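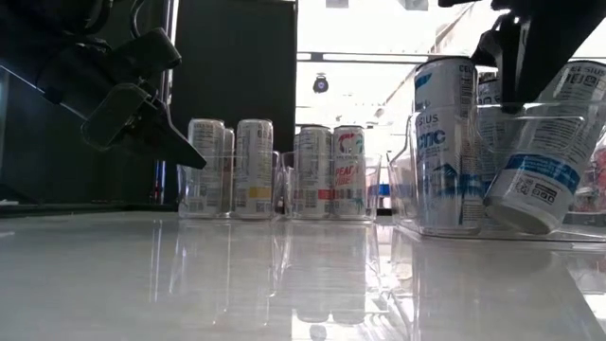 tredora_tan
You lost me at "a bin for every flavor." I drink seltzer. It all tastes like a rumor of fruit. One bin, cans in, lid down, done.

slimcan_desmond
Original poster again. I see we're starting with the lid people.

For anyone who skipped my first post: slim cans, sorted by flavor, clear bins, no lids. I had them loose on the fridge shelf for a year and every morning something rolled. My wife drinks the peach and I don't, so a mixed bin means one of us standing there with the door open, turning cans around to read them, while the fridge beeps at us like a truck backing up.

hondia71
The beep is the best feature of any fridge. Mine has raised two children.

Serious question, do you stand them up or lay them down? I lay mine down and pull from the front.

slimcan_desmond
Up. Laid down they look great until you take the bottom one.

mellero_kitchen
Team upright here too, but I'll argue about the bins. Clear plastic scratches. I bought a set in June and they already look like somebody skated in them. I'd go with wire baskets and let the air move.

tredora_tan
Slim cans in a wire basket? Enjoy the lean. They'll be standing there like guys outside a bar.

mellero_kitchen
Mine don't lean. I put a bit of shelf liner in the bottom. You could try owning some.

pantry_moth_600
Can I ask something boring. What's the point of sorting if the bins are deep and you can only see the front row? I had three flavors "sorted" and it was lime in front and whatever I felt like in back. Took me weeks to notice. I'm not proud.

slimcan_desmond
Not boring, it's the part I got wrong the first time. My rule now is that a bin gets filled back to front and never topped up in the middle. I also sort on a table before anything goes near the fridge, with room to move your elbows. In the second picture the bin at the back has four in it, two by two, all standing, and I like that as a starting block. You can grab the bin with one hand and nothing slides into anything. Past that I add pairs, never a single, because the single is always the one that goes over.

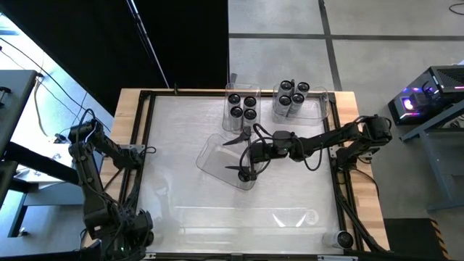
hondia71
My own system is older than any of you and consists of the garage. Second fridge, door shelves, whatever fits. The door shelf takes slim cans fine if you don't slam it. My household slams it. But I'll give Desmond the table, and I'll give him clear bins too. I count three of them up there and you can see into them without lifting anything, and with my knees that matters more than scratches do.

mellero_kitchen
You can see into wire.

tredora_tan
You can also see into an open box. Cardboard. Free. Comes with the cans.

pantry_moth_600
Cardboard goes soft in my fridge. Everything goes soft in my fridge. I should probably look at that.

slimcan_desmond
Check the door seal before you buy a single bin.

Tan, I've tried the cardboard. You tear the front off, it looks fine for two days, then the side gives out and you're on the floor at 515 in the morning feeling around under the crisper.

tredora_tan
Why are you getting seltzer at 515 in the morning

slimcan_desmond
That's a different forum.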